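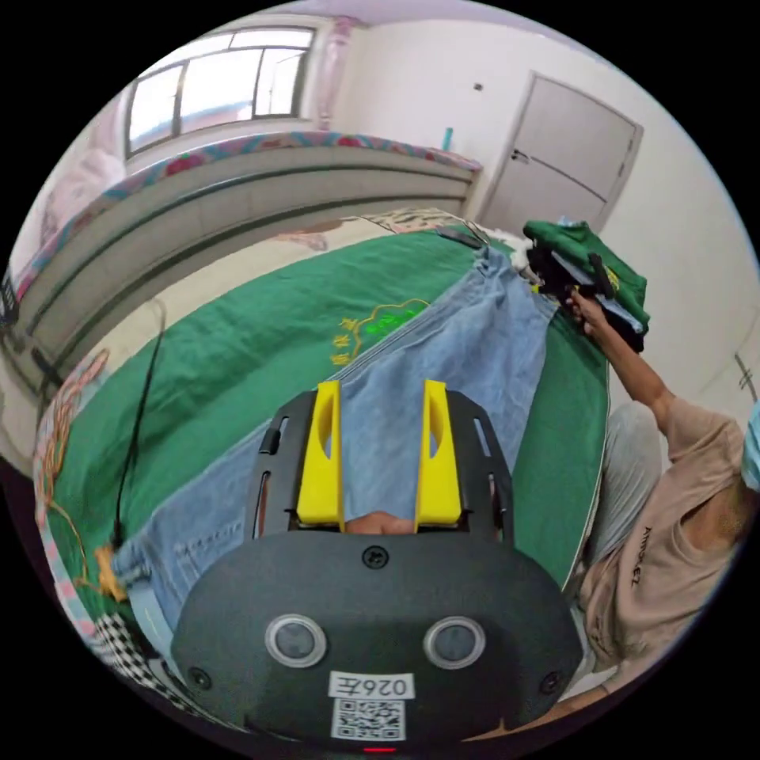 ## Hand-held gripper work in other people's bedrooms: the rules we go by (thread)

**Poppy Cheetham** · 13th August

**1.** Been asked for these so many times I'm just putting them up. Clothes and bedding jobs only. Kitchens are a different list and a longer one. Typing between visits so forgive.

**2.** Where they come from: the Onsri sheet, v4, plus what we've scribbled on it at Cluvside since March. The scribbles are longer than the sheet now. Where we disagree with Onsri I'll say so.

**3.** LABELS FIRST. Every gripper has its number and its side on the plate. 026左 is 026 left. It goes in the left hand. It stays in the left hand. If you swap hands halfway through because your wrist aches, you stop the take and start again.

**4.** And read the label off the actual plate, not off the box it came out of. We lost 500 takes to boxes. I will be going on about this until I retire

**5.** QR code gets scanned at the start of each session and again after any break over ten minutes. Don't pick at the sticker. If a corner's lifting tell someone, don't tape over it, the tape shines and then it won't scan.

**6.** Screws on the face plate: look at them every morning. Finger tight is not tight. Nobody takes a plate off in a client's home. Bring the spare.

**7.** Fingers (the yellow ones) get wiped before every home and after every home. Plain damp cloth. No alcohol wipes on ours, it makes them go chalky and then they slip on denim.

**8.** Consent. Separate post because it matters more than the rest. The person who sleeps in the room says yes. Their mum saying yes on their behalf doesn't count if they're an adult. Their landlord DEFINITELY doesn't count.

**9.** Consent is per room. Yes to the bedroom isn't yes to the landing. If you carry a running gripper through a hallway you've recorded a hallway. Stop recording, then walk.

**10.** Things to have out of view before you start:
- post, prescriptions, anything with a name on
- family photos
- screens (off, not just dimmed)
- mirrors turned or covered
- uniforms and school stuff

**11.** Ask before you move any of it!! Ask where it goes back. Take a note on paper.

**12.** What we do NOT clear: normal mess. Patterned bedding, curtains, a bottle on a ledge, whatever fabric happens to be about. Onsri says "plain surroundings where possible" and this is disagreement number one. Real bedrooms have patterns in them. Leave them alone.

**13.** Two people in the room is fine and sometimes you want it. But agree who's working which bit of the bed before anyone squeezes a handle. Say it out loud. "I'm on the jeans." Job done.

**14.** If there's a second person they get logged too. Was in the room = in the log. Doesn't matter if they only held a corner of something.

**15.** Faces. If yours might show you wear a covering, and if you'd rather wear one anyway you just wear one. Nobody on a Cluvside job gets asked why.

**16.** T-shirts with writing on. Argued about this for weeks. Current rule: allowed, unless it's an employer, a school or a sports club with your name on the back. I know Druvitz go plain tops only. Fair enough, their choice, they also supply the tops.

**17.** Long sleeves rolled above the wrist. No dangly bracelets. Rings are up to you but they catch on the handle and it hurts, ask me how I know

**18.** Speed. Do it at the speed you'd do it at home. Not slower "to help". The slow ones look like someone defusing a bomb and they're the first to get thrown out at review.

**19.** Same goes for being neat. If the fold comes out wonky it comes out wonky. Finish it, mark it wonky, go on to the next. Do not quietly redo it and keep only the nice one.

**20.** The marks we use, all four of them:
- clean
- wonky
- dropped
- stopped

There used to be a fifth one, "other", and everything went in it.

**21.** Denim gets a post to itself. Heavy, and the seams are where the fingers get a decent hold. Go for the seam. Don't pinch a single layer in the middle of a leg and haul, you'll strain the gripper and the cloth both.

**22.** Anything knitted: wide grip, low lift. Anything with sequins or beads, leave it out altogether and write down that you did.

**23.** Underwear isn't used. Not even if it's clean, not even if they've offered. Onsri's sheet is silent on this, which I find mad.

**24.** Cables. Phone chargers live on beds, that's life. If it's plugged in, unplug it with permission or work round it. Never lift a garment with a live cable wrapped up in it.

**25.** Furniture. Your knees can go on the floor. Your knees can't go on their bed. Kit doesn't go down on their pillow. Yes I've seen both.

**26.** Daylight: bright window is ok, just don't keep fiddling with the curtains mid session. Pick open or shut, write it down, leave it.

**27.** Breaks. Four takes then hands down and shake out. Grippers look light and they are light for the first half hour. We had two sore thumbs in the spring and both were people skipping the shake out.

**28.** You're allowed to stop. Sore, tired, uncomfortable in the house, don't like the dog. Stop, mark it "stopped", ring in. Pay isn't docked. That's written into the Cluvside sheet in bold and I'd like to see it in everybody's.

**29.** Same for the household. They can say stop at any point and they don't owe you a reason. They can also ask for the whole lot to be deleted afterwards, and it gets deleted, and they get a messsage saying so.

**30.** How long they've got to change their mind: as long as it's still with us. Once it's been passed on we can only ask the other end, and you have to TELL them that at the door, before they sign. Not on page six.

**31.** Review. Someone who wasn't in the room watches the takes. Last batch was 969 takes in, 576 kept. People think that's a bad rate. I think it's about right for bedrooms, and I'd be suspicious of anyone keeping the lot.

**32.** Reasons we throw out, most common first: wrong hand, something private left out, talking about someone by name, gripper knocked out of line against a headboard. In that order, every batch.

**33.** On the talking. Chat is fine, silence is weird for hours on end. Just no surnames, no addresses, no "did you hear about her at number 12".

**34.** Leaving. Put everything back where your paper note says. Fold or don't fold the clothes as they ask, some people want it all back in the heap it came from. Check under the bed for screws and clips. Say thank you.

**35.** Paper note goes in the shredder bag same day. Forgot to put that in the first version and someone rightly told me off

**36.** Still arguing about: kids' rooms (I say no, full stop), shared houses, and whether the left / right label should be a colour as well as a character. I want colour. Been outvoted once, will be trying again.

**37.** If your lot do the labels differently please send me a photo of the plate. Got to run, next house is at two and I've not charged anythng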